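**Zirgate Pick Planner 3**

Grasp and motion planning software for bin picking with six-axis arms and two-finger grippers.

Zirgate takes a depth image of the bin, ranks grasp candidates and returns a joint trajectory that keeps the gripper, wrist and cable dressing clear of the bin walls. It runs on the cell PC and talks to the robot controller over Ethernet. No CAD models of the parts are required.

| Item | Value |
|---|---|
| Order number | 2474 |
| Planning time, typical | 107 ms |
| Collision margin, default | 5 mm |
| Bin wall model | flat or sloping, any angle |
| Camera input | depth, or depth with color |
| License | per cell, perpetual |

Wall geometry is entered once in the Plodgate cell editor. Clamps and other fixtures on the rim should be added as keep-out volumes; the planner does not detect them. Bare metal floors can return false depth, so run the floor calibration with the bin empty.

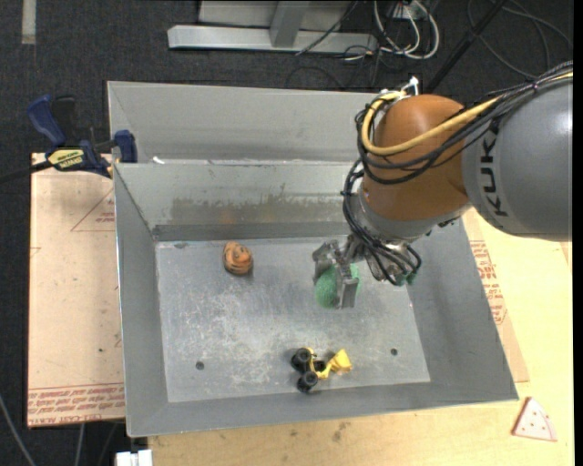
Data sheet ZPP-3, page 5

Mixed items such as balls and toy vehicles are handled in a single job. When an object lies close to a wall, the planner tilts the approach or defers the pick. Finger shape is set in the tool file, and the two fingers may differ.

Supplied by Thakur. Updates are released each October.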